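Home | Back Issues | The Joke Drawer | Letters | Subscribe

April
By Shinji Fukuda

THE JOKE DRAWER: Who Is Laughing at the Lawyer in the Balloon?

A reader in Fernport has sent me the balloon joke again. You know the one. A man in a hot air balloon is lost, shouts down to a woman in a field, and asks where he is. "You're in a balloon, thirty feet up," she says. He says she must be an accountant, because what she told him is correct and no use to anyone. She says he must be a manager, because he doesn't know where he is or where he's going and now it's her fault.

I have 166 versions of this in the drawer. In some she's an engineer, in some she's in tech support, and in one from the Folivden Rotary supper she is a dental hygienist, which makes no sense at all. Every sender swears it happened to a cousin or was first told by their late father-in-law. I doubt it. I also doubt the claim, which came stapled to the Fernport letter, that this is "the joke that works in every profession." It works on people who already dislike their manager. Try it on a room full of managers and see how far you get.

What bothers me more is the new Teker Joke Calendar, which several of you have recommended. The box promises 3,000 jokes "tested on real audiences." Tested how? I read as far as I could stand, and the same plumber turned up with the same doctor over and over. The plumber hands over the bill, the doctor says he doesn't make that much an hour, and the plumber says neither did he when he was a doctor. Change the doctor to a lawyer and Teker counts it as another joke. By that method I could get you 3,000 of my own before supper, and you'd be right to cancel.

Mrs. Ichikawa writes that I am too hard on the old ones and that a joke is like a casserole, better on the second day. Fair enough, but some of these are on their fortieth year and the dish was never washed. She did enclose a good one about a priest, a roofer and a ladder. I'm holding it until May to see if I still like it.

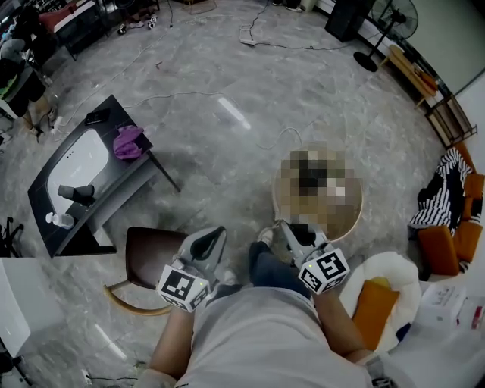 The trouble with occupation jokes is that they need an occupation everybody can picture. A plumber has his wrench, a doctor has his golf clubs, and you're halfway to the punch line before anyone speaks. Newer lines of work don't give you that. Say a fellow in jeans and gray sneakers walks into a bar with a gripper in each hand and a patterned white cube on top of each one. What does the bartender ask him? I tried for most of an evening and got three endings, all of them about picking up the check. My wife laughed at one, but she was on the phone at the time.

So I'll put it to you. Send me a joke about a job that didn't exist when you were in school. No balloons, no light bulbs, and nobody meets Saint Peter. I don't expect many, and I expect most will be the plumber in a different hat, but I'll print the best of them here and say who sent it.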